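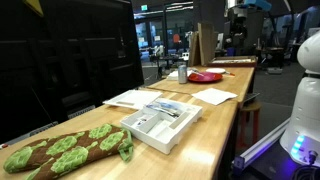

Handout 6: A dropped payload and the stop that followed it

Manipulation Laboratory, Birkon campus
Course notes by Vratislav Murín, with corrections from Leandro Salcedo

Read this handout before the lab session. Bring it with you, as the questions raised in Section 5 will be taken up at the bench.

1. Background

The event covered here took place in August, during a table-clearing exercise on the Judurby cell. The arm was to pick objects from a wooden table and set them down in a tray at the far end. The task program was the student version, with the place routine written by the previous group and the pick routine unchanged from Handout 4.

The payload at the time of the fault was a bottle of water with a mass of 780 grams. The payload value stored in the controller was 600 grams, left over from an earlier set of trials with a smaller bottle. Both values are well within what the arm can carry. The fault was a mismatch between the two, and at no point was the arm overloaded.

2. Sequence of events

The log was recovered in full. Times are given from the start of the cycle.

0.0 s Cycle start. Arm at home pose, gripper open.
3.1 s Gripper closes on the bottle. Grip confirmed by finger position.
3.4 s Vertical lift begins.
4.0 s External force estimate on the wrist rises above the warning level. No action is taken at this level.
5.2 s Lateral move begins at full program speed.
5.9 s Force estimate passes the stop level. Protective stop.
6.0 s Arm stationary. Finger position changes. Bottle leaves the gripper.
6.3 s Operator presses the emergency stop.

The bottle fell to the table, rolled, and went over the edge to the floor. There were no injuries. A stool stood between the table and the base of the arm, and the bottle struck one of its legs on the way down. The operator had been sitting on that stool until shortly before the cycle was started.

3. Why the arm stopped

The controller has no direct measurement of contact force on this arm. It computes the torque each joint should need for the commanded motion, compares this with the torque inferred from motor current, and treats the difference as an external force. The expected torque depends on the mass of the arm, the mass of the gripper, and the declared payload.

If the declared payload is too low, the model predicts too little torque. The controller then sees a steady residual that it can only read as something pushing down on the tool. In the August run the missing 180 grams produced this residual as soon as the bottle was clear of the table. At rest the residual was small enough to pass. During the lateral acceleration the inertial term was added to it, and the sum crossed the stop level.

The protective stop was therefore correct behavior on incorrect data. Students often describe it as a false alarm and ask for the stop level to be raised. This must not be done. The level was set for contact with a person, and a higher level would cover up the wrong payload value while weakening the protection in every other run.

4. Why the bottle fell

A protective stop brings the joints to rest and holds them. It should have no effect on the gripper. On this cell it did, for a reason found only after Salcedo read through the Udura gripper driver line by line.

The driver watched a status line from the arm controller. When that line went low, the driver closed its connection and opened it again, in order to clear any stale commands. On reconnecting, it sent its default start-up command. The default was to open.

The behavior had been present since the driver was installed. It was not seen earlier because previous protective stops had occurred with an empty gripper, or with foam blocks held close to the table, where an opening gripper draws little attention.

Two separate errors were needed — a stale payload value and an unsafe default. Either one alone would have passed without a dropped object.

5. Hazards in the work area

The written risk assessment for the cell listed pinching, collision and cable damage. It did not list dropped objects. Consider the following when you assess your own setup.

Objects within reach. A clearing task puts ordinary household items on the table: a beverage can, a plate with a utensil, an oven mitt, an organizer tray, loose paper. Each behaves differently when released. A can may roll. A plate may break. Paper may slide under an object and change the friction at its base.

The space between the table and the arm. A stool in this gap invites a person to sit inside the reach of the arm. It is also in the path of anything that leaves the table on that side.

Cables at the base. Liquid spilled from the table can reach the connector at the foot of the arm. In the August event the bottle cap held. Do not assume that it will.

Large upright panels beside the table. A panel that leans can be moved by a light impact. Check that it is secured at the top and the bottom before the arm is powered.

6. Changes made

The driver now holds its last commanded position on reconnection. Opening after a stop requires a deliberate command from the operator.

The payload value is set in the task program after each confirmed grasp, from a table of measured masses. Objects not in the table are refused. The Fuchs bench scale is kept at the programming station for this purpose.

The force warning level, which formerly did nothing, now pauses the motion and shows the residual to the operator. If the residual is steady with the arm at rest, suspect the payload. If it changes with pose, suspect the tool mass or center of gravity.

Liquid containers are used empty or with dry filler.

7. Procedure after a protective stop

Do not reset at once. Look at the gripper and note whether it is holding anything. Keep hands out from under the tool. If an object is held, support the release with a tray on the table, lower the arm at reduced speed, and then open. Save the log before clearing the fault, as a restart overwrites the force trace. Write down the declared payload and weigh the object.

8. Preparation for the lab

Compute the static residual at the wrist for the August values, with g = 9.81 m/s². Then find the lateral acceleration at which the horizontal inertial force from the undeclared mass equals the static term. State whether the two should be added directly or as vectors — the notes in Section 3 are loose on this point.

Bring a payload table for three objects of your own choice. Masses are to be measured, in grams.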